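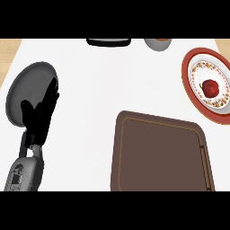 April – posted by Xiuying Wan, League Systems Support

Ticket 2506: Player stats not updating after a mid-game substitution
Product: Clurnia scorer's table app
Reported by: Florêncio Vieira, Iltico Basketball Club
Status: Closed

Reported problem
Florêncio wrote in after a home game against Bukivance. Points for one of his guards stopped counting in the third quarter. The player checked in for Milošević, hit two shots and a free throw, and the box score still had him on zero at the buzzer. The team total was correct. The paper sheet and the app agreed on the final score but not on who scored.

7:40 p.m.
Asked for the game file and the model of tablet. Also asked whether the roster had been edited after tip-off.

8:05 p.m.
Game file received. Roster was edited once, at halftime. The guard was listed as number 21 in the file sent to the league, but he wore 12 in the first half. He changed jerseys at the break because of blood on the first one. The scorer, Haf Hughes, typed the new number over the old one in the roster screen.

8:20 p.m.
Loaded the file on a test tablet. Same result. The five missing points are in the play log, credited to "Team", with no player attached. The fouls are also affected. He picked up one in the fourth quarter that went to "Team" as well, so his foul count was one short.

8:50 p.m.
Suggested closing and reopening the game. No change. Suggested syncing again over the gym Wi-Fi. No change, and the sync log shows no errors.

9:15 p.m.
Passed to Pascal Bouvier on the app side. He confirmed that typing over a number during a live game breaks the link between the player and the substitution list. The app still lets him check in, but his events have no owner.

Fix for this game
1. Open the game and go to Play Log.
2. Filter by "Team".
3. Tap each event and choose the player under Reassign.
4. Save, then send the box score again.

Haf did this from the paper sheet. Tsegereda Assefa at the league office checked the new box score and accepted it.

For future games
Do not type over a jersey number once the clock has started. Use Player > Change Number – it keeps the old and new numbers on the same record. The old number stays in the log for plays before the change.

Pascal plans to lock the number field during live games. No release date yet. Other clubs with this problem can reply here and quote ticket 2506.

Contact support | © Clurnia | Back to top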